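About the Wovoditz Robotics Club

The Wovoditz Robotics Club is a student club at Barajas Community College. We meet twice a week during the school year and once a week in summer. Membership is open to any enrolled student, full time or part time, in any major. You do not need to know how to code, and you do not need to own any tools. There are 12 of us on the active list right now, which is about as many as the shop can hold.

How the club started

The club began as a study group for the intro to mechatronics course. The course had one robot arm and too many students, so a few people started staying after class to get more time with it. By the end of that semester they were building things that had nothing to do with the homework, and the department asked them to register as a club so they could keep the room key.

The name comes from the street the old shop was on. The shop has since moved to the ground floor of the Besden Building, but we kept the name. We share the room with the welding program's storage, so please do not move anything with a yellow tag on it.

For the first few years the club built line followers and one sumo robot that is still on the shelf by the door. We entered regional competitions when we could pay the fee. We won a second place once, in the maze event. After that the members who liked competitions graduated, and the group that came in next was more interested in robot hands and in how a robot can be taught an ordinary task. That is most of what we do now.

What we work on

Our main project is called Flirkon. It is about picking up everyday objects and putting them down where they are supposed to go. Instead of programming every motion, we record people doing the task with a hand-held gripper that has a camera on it. The gripper has the same kind of fingers we plan to mount on the arm. The recordings are then used to train the arm's controller. One recording of one task is called a run. We have 500 runs that we consider good enough to use, and our goal is 1,000.

The fingers have gone through 11 versions. The current pads are ribbed and flexible, and they are screwed to white plates. The first versions were stiff and slipped off anything round. Version 6 was better but cracked at the base. Every version is kept in a drawer in the shop with a note on what went wrong with it, and new members are asked to read the notes before they design a new one.

We record in different locations so the arm does not only learn the shop bench. So far that has meant a kitchen, two classrooms, the library study rooms and a patio. Outdoor sessions are the hardest to plan. The light changes from minute to minute, and glass tabletops give us reflections that indoor tables do not. We still want more of them, and bottles on a patio table are one of our standard tasks.
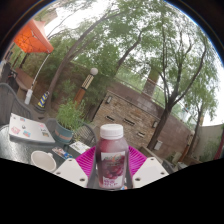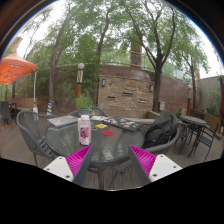
Each session has three jobs. One person holds the gripper, one person resets the objects, and one person keeps the log. We trade jobs every half hour. The log has the task name, the object, the location, the weather if we are outside, and any problem with the run. If the person holding the gripper bumps the table or drops something, the run is kept and marked. We used to delete those, and later we wished we had not.

Besides Flirkon there are two smaller projects. One is a cable-driven wrist that two members are building for their capstone. The other is a rebuild of the original robot arm from the mechatronics course, which the college was going to throw out. Two of its joints move again. The third is waiting for a motor.

Who we are

The club president is Yesenia Quezada, a second-year student in the automation technician program. She joined to get help with a soldering assignment and has run the recording schedule ever since. She is also the person to ask about borrowing equipment.

The rest of the members come from several programs. We have students from machining, nursing, computer science, graphic design and automotive, and one member who is taking classes after retiring from the post office. The graphic design students made our safety posters and also did a lot of the sanding on the finger molds. Our faculty advisor teaches the mechatronics course and signs off on purchases. The advisor does not pick our projects. We vote on those at the first meeting in November.

What a meeting is like

Meetings run for two hours. The first fifteen minutes are for announcements and for saying what each person is going to do that day. After that people split up. Some print or cast parts, some sort recordings on the laptops, and some go out to record. At the end everyone cleans their own area and the gripper goes back on its charger. If the charger light is not on, plug it in again.

New members spend their first two meetings with someone who has been in the club for at least a semester. You will learn how to use the gripper, how to fill in the log and how to turn the 3D printers on and off. Shop tools need a separate safety class, which the college offers for free at the beginning of each term. Closed-toe shoes are required in the shop. Long hair has to be tied back near the drill press.

Money and equipment

Dues are collected once per semester. They pay for filament, silicone, screws and snacks. If dues are a problem, talk to Yesenia or the advisor and they will be waived. Larger purchases come from the student activities fund, and we apply for that every year. The deadline for this round is Wed 31 December, so if you want something on the list, write it on the whiteboard before finals.

We accept donated equipment if it works or if we can tell what is wrong with it. Used laptops are welcome, as are small motors and aluminum extrusion. We cannot take microwaves, televisions or anything with a swollen battery. We are also looking for bottles, jars, mugs and food packages in different shapes to use as objects. Please rinse them first.

Visiting us

You can visit any meeting without signing up. Come in through the parking lot side of the Besden Building, since the front doors lock in the evening. The shop is the second door on the left, past the vending machines. If no one is inside, check the note on the door. We are probably out recording, and the note will say where.

High school groups are welcome by appointment. We can take a group through the shop and let each student record a few runs with the gripper. Teachers should contact the club through the student activities office at least two weeks ahead and let us know how many students are coming.

Local businesses and residents sometimes ask if we can record at their place. Yes, in most cases. We need a table, permission to be there, and an hour or two when we will not be in anyone's way. We bring our own objects and we take them with us when we leave. Leave a message at the student activities office with the address and a good time to call back.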